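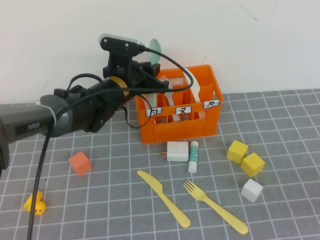 I'm trying to work out whether my success rate for cutlery sorting means what I'd like it to mean, and I'd love a second opinion before I write it up. The method is plain imitation: we steer the arm by hand through the job, record what the cameras see and what the joints do, and train a network called Drindis to copy it. The job is to pick up a loose bit of cutlery and stand it in the right part of the orange crate, so fork behind 叉, knife behind 刀 and so on. I leave clutter on the mat on purpose (cubes, a glue stick, a little yellow duck), and the loose knife and fork are yellow while the fork and knife already in the crate are white, so colour alone shouldn't be giving the game away. Well, that was the idea!

We've got 1,030 recordings. In testing the arm got 207 right out of 219 goes, with the mat laid out afresh each time. Lovely. But then I started looking through the wrist camera recordings and loads of the frames have hardly anything useful in them, just grey mat, white lines and a bit of the gripper. My colleague reckons the network must be ignoring the wrist view and doing it all from the fixed camera. I'm not so sure. Should I throw those frames away and train again, or leave them in? And if I leave them in, how do I show the wrist camera is doing anything?

Posted by mat_and_crate, 31 Mar 2018 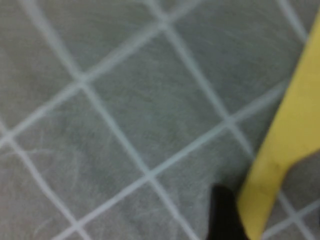 tuppence_gripper

Leave them in, at least to begin with. A frame with only mat in it still goes with a movement, and the movement is what you're copying. If you cut every dull frame you're left with a network that has only ever seen things close up, and then it hasn't a clue what to do while it's travelling across. I did exactly this on our Zaltov arm last October and it would hover over a bare patch and dither. Took me ages to spot why.

Also those white lines aren't useless. They shift and turn in the view as the wrist moves, so the network may well be getting a sense of its own motion from them. Which is a bit of a worry in a different way, as it might be leaning on the grid. Try some goes with a plain cloth over the mat. If the score drops like a stone you've learnt something worth a paragraph.

To see whether the wrist camera matters, train again with 2 set-ups, one with the fixed camera only and one with both, same recordings, same number of training steps. Don't just black out the wrist picture on the network you've already trained. It's never seen a black picture, so it'll fall over for that reason and you'll think the camera was vital.

venurness_bench

Agree with most of that but I'd look at the misses first. You've got 12 of them, so go and watch the lot. Did it close the gripper in the wrong spot, or did it pick the thing up fine and then go to the wrong part of the crate? Those are completely different problems and one percentage hides them. I keep a sheet with a column for the pick and another for the drop.

Other thing, were the 219 all done by whoever did the teaching? People lay things out in the same habits without noticing. Get someone else to set the mat, or use a list of random squares, you've got a grid there already so it's dead easy.

Wi

same problem here, following. we only use the wrist camera and it's hopeless at finding the crate, fine once it's near. did you ever try yours with the labels covered up? I'd bet it goes by position and doesn't look at them at all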